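Customer Reviews and Public Reputation: Quarterly Inspection Checklist
Skurnari office, September round
Completed by: Signe Oddsson
Reviewed by: Florencio Bermúdez

Mark each item OK, Needs work or Not checked. Comments go under the item. Leave nothing blank.

1. Business name, address and phone number match on every listing
Needs work. The map listing still has the old suite number. Two directories show the McGrath name from before the merger. Unai has the logins and will correct all of them in one sitting.

2. Opening hours are current
OK. Sunday shows as closed everywhere I looked.

3. Every review from the past quarter has been read by a person
OK. There were 36 new reviews. I read them all and copied the text into the shared sheet, including the ones with a star rating and a single word.

4. Every review of three stars or lower has a public reply
Needs work. 34 of the 36 are either four stars and up or already answered. The remaining two both mention a missed callback. Firouzeh is checking the call log before we write anything.

5. Replies contain no customer details
Needs work. One reply from Badel support gave the customer's order number and the amount refunded. I had it edited the same morning. Staff who write replies should reread page 3 of the reply guide.

6. Replies do not argue
OK, with one remark. The reply about the late delivery runs to five paragraphs. It is polite, but it reads like a defense. Two or three sentences and a direct phone number would have done the job.

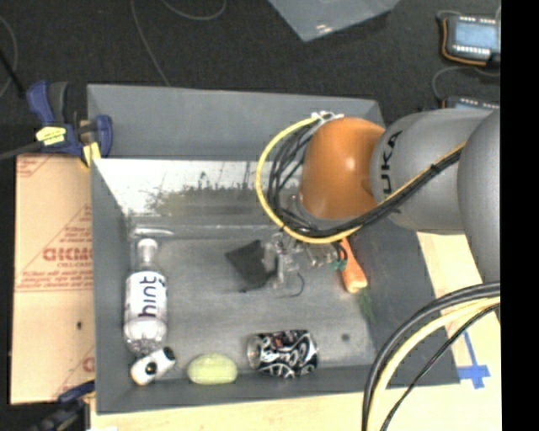 Can we ask a customer to take down a bad review once the problem is fixed?
Tell the customer what was fixed and leave the decision to them. Do not ask for removal, and never tie a refund or a discount to it.

7. No reviews written by staff, relatives or suppliers
OK. Senyo Mensah sent the reminder to all departments and kept a copy of it.

8. Review requests go to all customers
Needs work. The Emport mailing tool was set to skip anyone who had opened a complaint. That filter has to come off. The next mailing is 1000 addresses and should not go out until it does.

9. Complaints by phone and email are logged with the public ones
Needs work. Phone complaints are logged. Email complaints sit in three different inboxes, and one of those belongs to a person who left in the spring. Forward all three to the main address.

10. A named person can speak to the press
OK. Florencio, with Firouzeh as backup. Both numbers were called and both answered.

11. The holding statement is up to date
Not checked. The file was locked. Carry over to the next round.

12. Old accounts are closed or under our control
Needs work. The Badel page from the trade fair is still up and takes messages. Unread ones go back several months. Answer them first, then close the page.

Open items for next round: 1, 4, 5, 8, 9, 11, 12.

Reviewer's comment (F.B.): Agreed on all items. Item 8 comes first. On item 6, I wrote that reply and will shorten it.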